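Tetos de placas em cozinhas e oficinas: limpeza, juntas e pequenas reparações

Ficha 2 da série de manutenção interior. Texto de Olga Sequeira, revisão técnica de Rui Brandão.

Âmbito

Esta ficha aplica-se a tetos lisos de placas em divisões com produção regular de vapor, gordura ou pó. Não se aplica a tetos de estuque trabalhado nem a placas amovíveis sobre perfil à vista. Em edifícios antigos, se a composição das placas for desconhecida, não lixar, não furar e não raspar antes de mandar analisar uma amostra.

Inspeção

Inspecionar o teto duas vezes por ano, uma delas em dezembro, quando a condensação é mais frequente. Usar luz natural lateral ou uma lanterna encostada ao plano do teto. A luz rasante revela desníveis que a iluminação central esconde.

Registar numa planta simples da divisão:
- juntas com fissura aberta ou massa destacada;
- manchas amareladas, com indicação do contorno;
- pontos escuros isolados ou agrupados;
- placas com flecha visível a meio do vão.

Uma linha fina e contínua entre placas é normal e não exige intervenção. Marcar as duas extremidades a lápis e voltar a medir na inspeção seguinte. Se a linha alargar, tratar como fissura ativa e verificar a fixação da placa antes de aplicar massa.

Num teto claro e liso, as juntas leem-se como traços cinzentos finos, ligeiramente irregulares, e os pontos escuros pequenos destacam-se bem do fundo.

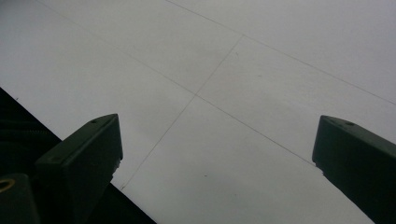 Pontos e manchas

Os pontos escuros têm três origens comuns: sujidade de insetos, salpicos e bolor. Passar primeiro um pano de microfibra seco, sem pressão. O que sair a seco não precisa de detergente. Se o ponto resistir, humedecer o pano com água morna e uma gota de detergente neutro, torcer bem e aplicar durante poucos segundos. Secar de imediato.

Pontos agrupados junto a um canto ou a uma parede exterior devem ser tratados como bolor até prova em contrário. Usar luvas, óculos e máscara, abrir a janela e aplicar um produto fungicida próprio para tinta de interior, segundo o rótulo. Nunca misturar lixívia com amoníaco ou com produtos ácidos.

Mancha amarelada com contorno nítido indica, em regra, infiltração. Não pintar por cima sem localizar a origem da água.

Limpeza geral

1. Desligar o circuito de iluminação no quadro e deixar arrefecer as lâmpadas.
2. Cobrir bancadas e placa de fogão.
3. Aspirar com escova macia, no sentido das juntas.
4. Lavar por zonas com esponja bem espremida. A água em excesso entra pelas juntas e solta a fita.
5. Passar pano limpo, só com água, e secar.

Tinta mate não lavável fica com brilho quando é esfregada. Ensaiar sempre atrás de um armário alto.

Reparação de junta fissurada

Abrir a fissura em V com a ponta da espátula, remover o pó e aplicar primário. Preencher com massa para juntas (usamos a Rotmont em pasta), assentar fita de papel e cobrir com uma segunda demão mais larga. Respeitar o tempo de secagem da embalagem. Lixar com grão fino, com máscara, e repintar a placa inteira de junta a junta; um retoque local fica quase sempre visível.

Material

Escadote estável com plataforma, aspirador com escova macia, dois panos de microfibra, esponja, espátula de 60 mm, fita de papel, massa, primário, lápis e lanterna.

Atualizado em segunda-feira, 8 de junho de 2020.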